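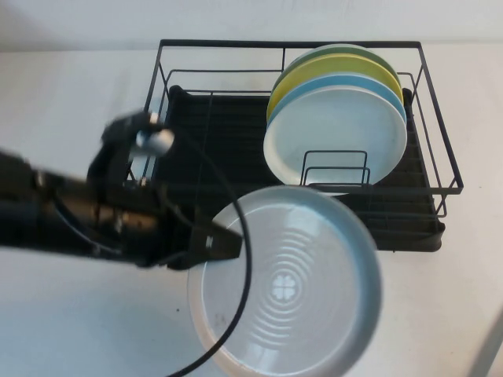 Listas > Frío industrial > Mensajes de 17 de marzo de 2021
Tiempo de lectura: 3 minutos

Hola a todos: por fin tenemos en marcha la máquina de hielo en escamas de Brarnow, y estoy contentísima con ella. La sala nueva ya tiene presión de agua estable (¡por fin!), el compresor arranca sin protestar y el depósito se llena durante la noche con hielo suelto, sin los bloques que nos daba la vieja. Para las pescaderías del puerto es otra vida. Si queréis explicarle a un cliente qué es una escama, pensad en un plato blanco y grande de borde levantado, de los que se ponen en un escurridor negro de alambre: cubrid el fondo con una capa fina de agua, congeladla, rompedla con los dedos y ya tenéis la idea. Yo lo hice así con los de Gunn y lo entendieron enseguida.

Palesa Pretorius escribió:
> Tamsin, dos cosas antes de que pidamos presupuesto a Statinport.
> La primera, el consumo. Nos hablan de 168 kWh al día
> con el depósito lleno, y no sé si eso incluye la bomba.
> La segunda, la sal. ¿La dosificáis vosotros o viene
> con dosificador? En Welness tenemos el agua muy blanda
> y la escama se nos queda pegada al tambor.

Palesa, te contesto por orden. La bomba va aparte, con su propio contador, así que pide que te lo desglosen por escrito. Nosotros medimos 415 kWh en tres días, puertas abiertas y cerradas, con carga normal y sin tocar el termostato. Es menos de lo que nos temíamos.

En cuanto a la sal, el dosificador es opcional y yo lo pediría sin pensarlo. Con agua blanda la escama se agarra, a nosotros nos pasó en diciembre con la máquina de prueba, y una dosis pequeñísima lo arregló en una tarde. Eso sí, revisad la cuchilla cada cinco semanas - el manual propone un plazo más largo, pero a mí me gusta verla de cerca - y apuntad la holgura en la hoja del taller.

Otra cosa que me encanta: el desagüe del depósito se desmonta sin herramientas. Parece una tontería hasta que te toca limpiarlo a las seis de la mañana con los camiones esperando.

Si alguien de la lista ha conectado el aviso de nivel a un móvil, que me escriba, por favor. El nuestro manda el mensaje dos veces y todavía no he dado con el ajuste.

Un abrazo,
Tamsin Henare

Este archivo utiliza cookies propias para recordar sus preferencias de lectura. Aceptar | Configurar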